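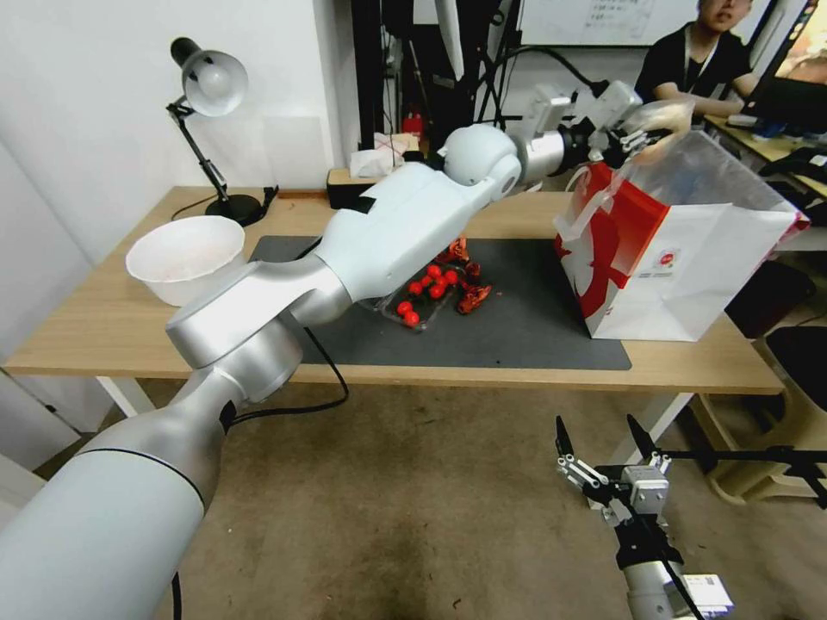
White and red paper carrier with handles, on a desk beside a clear tray and a white bowl.

Snack bags for the office: your questions

How do I order?
Send the form to the Istdale shop before noon for the next working day. Orders for January can be placed from 2020-12-21.

What do the bags cost?
A standard bag is 3 pounds. Regular orders are billed at the end of the month.

Can I have my items loose in a tray?
Yes. Tick "tray" on the form and we will put small items in a clear tray inside the bag. Please keep the tray flat when you lift it out.

How much weight will the handles take?
They are fine for a tray, a few wrapped items and a piece of fruit. For bottles or tins, ask for a second bag. Hold both handles together — one on its own can tear.

Do you supply bowls?
No. Most offices use their own. A wide bowl is easiest if several people are sharing.

Where should I unpack?
Any clear bit of desk will do. A desk mat helps, as trays slide on bare wood. Move lamp leads out of the way first and keep drinks away from keyboards.

What do I do with the empty bag?
Fold it flat and use it again, or put it out with the paper. Peel off any stickers first. Wrappers go in general waste, and trays can be rinsed and handed back with your next order.

Something is missing from my bag. Who do I tell?
Tolera Kassa deals with missing items at Istdale. Give your order number and say what was left out. We will send it with your next bag or take it off the bill.

Do you deliver to Utum?
Yes, to the front desk at 87 Vestent Road only. Bags left there after closing are not replaced.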